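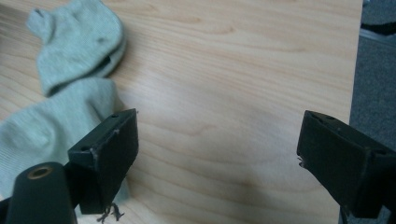

Figure 3. A pale green sock with a ribbed lower section, bunched and folded over on itself on a light wood-grain tabletop.

4.2 Socks as a folding problem

Of all the laundry in the Brorklow household study, socks gave us the most to talk about, and we came to love them for it! A shirt has a collar and shoulders that tell you which way is up. A bunched sock like the one in Figure 3 offers far less: a rounded lump, a narrow dark slit where the cuff folds, and ribbing that only shows on the lower section. Yet people sort out such shapes in seconds, usually while chatting about something else.

Our diary entries (1562 in all, from 19 homes) suggest that the cuff is where most people begin. They find the opening, slide a thumb in, and let the rest hang straight before looking for its partner. Phí's earlier notes from January describe the same habit with mittens, a lovely parallel we return to in Section 5. Ribbing seems to help as well, and several diarists wrote that they follow the lines by touch.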